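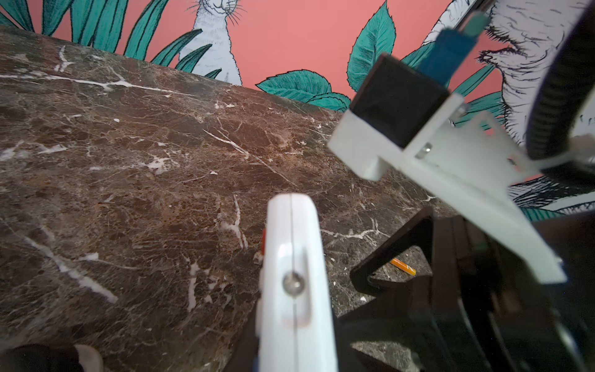

Stain Uptake in Sealed and Unsealed Stone Worktops
Njål Boström and Friederike Kröger

1. Background

Marble is mostly calcite, which reacts with weak acids such as lemon juice and vinegar. The reaction leaves a dull mark known as an etch. A stain is a separate fault: a colored liquid enters the pores and stays there. Sealers slow the second process and do little about the first.

2. Samples

Offcuts were supplied by Flullstead, a local stone yard. All came from the same slab and were cut to the same size. Half were coated with Fletine, a penetrating sealer, in 2 coats. The rest were left bare.

3. Method

Each offcut was dried in an oven, cooled, and weighed. Cold coffee was then applied to the polished face and left overnight under a glass cover. The face was wiped with a damp cloth, and the offcut was weighed again the next morning.

4. Results

One bare offcut rose from 1,561 g to 1,562 g. The balance reads to the nearest gram, so this is at the limit of what it can show. No sealed offcut changed in mass. Visible rings remained on the bare pieces — mostly along the veins — and were faint on the sealed ones.

5. Further work

A finer balance is needed. The test should also be repeated with oil.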